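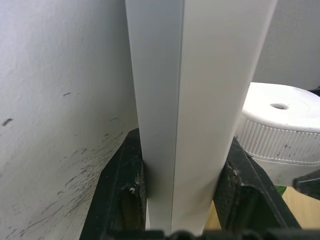 # Tadia square post, white

We've sold a lot of posts at Pratinside and I still get happy unpacking this one. It's a plain square post, matte white, smooth on every face, with no logo anywhere. Stand it near a white wall and it nearly melts in, except for that crisp straight corner, which picks up the light on one side and goes a shade cooler on the other. Lovely in a small room!

The Tadia is 40 mm square and comes in 2 lengths. Use it as a shelf upright, a rail for hooks, or (my favorite) a slim leg under a Dilletti top. The ends take the standard Deligiannis foot, sold separately, and you can fit it by hand in a minute or so.

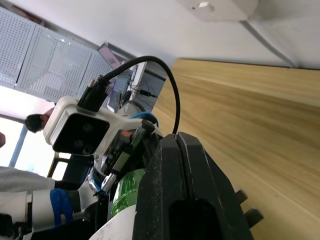
*Light wood tabletop against a white wall.*

White and pale wood get along so well. If your table has a soft brown grain, the post keeps things calm and lets the wood do the talking. Darker tops are fine too, though you'll see the contrast more.

**Details**

- Item number: 438
- Section: square, 40 mm
- Finish: matte white
- Maximum load per post, upright: 50 kg
- In the box: one post, 2 end caps

**Care**

Wipe with a soft cloth and a drop of dish soap. Skip scouring pads, they leave shiny spots on the matte finish.

Questions about lengths or feet go to Danai Chatzigeorgiou at the order desk. The longer size is back in stock in December, and you can reserve yours now.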